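Soft Goods, Hard Limits: How Thin Film Packaging Fails

By Lotte Prins
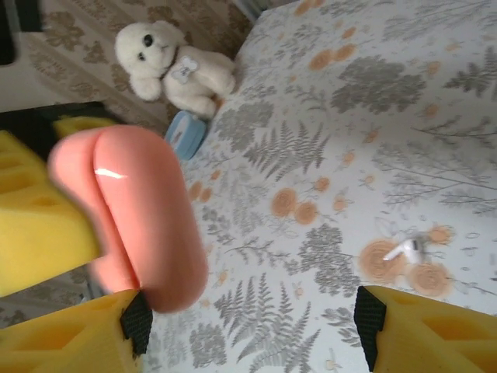
3 min read

Most film packs fail at the seal. At the Butthorpe test rooms, Wim Geerts runs sealed pouches at a steady internal pressure until one edge lets go, then logs the position of the first leak. In the January series, 313 of 800 pouches opened within a thumb's width of a corner.

Corners cool unevenly — the jaw loses heat there first. Geerts now holds the jaws closed for 16 per cent longer and accepts the slower line. Thicker film moved the leak along the edge and did little else.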